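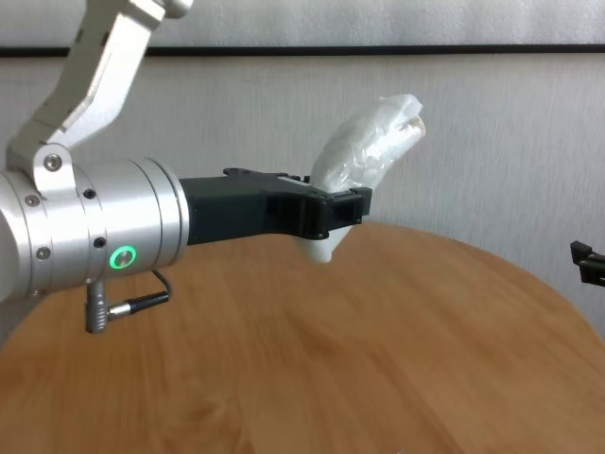

Most damage to wrapped goods happens after the wrapping is finished, one reader of the Pliltby packing manual wrote to its editors, and the chapter on film ought to say so before it says anything about rolls and cutters. Later printings moved the section on handling to the front.

**Film wrapping** is the covering of a single article in thin, flexible plastic sheet. It is used to keep off dust and moisture, to stop surfaces rubbing, and to hold loose parts together during storage or transport. The film may be clear, translucent or coloured. It differs from *bagging*, in which the article is dropped into a ready-made pouch, and from *shrink wrapping*, in which heat draws the film tight.

## Materials

Polyethylene is the usual choice for general work. It is soft, tears slowly and makes little noise when handled. Polypropylene is stiffer and clearer, and holds a crease. Both are sold on rolls; the Brernmont range, which is typical of small-shop supply, comes in widths of 400 and 800 millimetres, with 100 metres to the roll.

Translucent film scatters part of the light passing through it. Pale contents remain visible but lose edge detail, and where several layers overlap the colour beneath looks greyer. Creases give bright highlights under an overhead lamp. Printed labels are therefore put on the outside, over a flat area.

## Methods

### Loose wrap

The sheet is laid out, the article is placed across one corner, and the film is rolled around it. The ends are twisted, tucked or taped. Loose wrap suits rounded and irregular shapes. It leaves folds and air pockets, and these take up some rubbing between neighbouring pieces.

### Tight wrap

The film is pulled while being wound, so that it clings to itself. Two turns are enough for most household articles. Too much tension marks soft goods and can split the film over a corner.

### Sleeve wrap

A tube of film is slid over the article and closed at one or both ends. Sleeves are quick to apply to long pieces of even thickness. They are a poor fit for anything with a wide end and a narrow middle.

## Handling

A wrapped article is more slippery than a bare one, as the film can slide over the surface beneath it. Manuals differ on the remedy. The Pliltby text advises a grip low on the body, with light pressure spread over as wide an area as possible. The Condori guide prefers a grip at the middle of the length for anything that might swing.

Holding by a twist or tail of film is discouraged in both. The twist may open, and the full weight then falls on a single thickness of plastic. Narrow or hard-edged grips leave dents in soft contents, sometimes without tearing the film, and the fault is missed until unwrapping.

## Storage and reuse

Wrapped goods are kept out of direct sun, which turns polyethylene brittle. Articles wrapped while damp may grow mould, and textiles and paper are aired before wrapping.

Clean film can be flattened and used again for dust covers. Film carrying tape or labels is generally refused by soft-plastic collections, although the Feledell depot accepts it if the tape is cut away.

## See also

- Bubble film
- Glassine
- Tissue interleaving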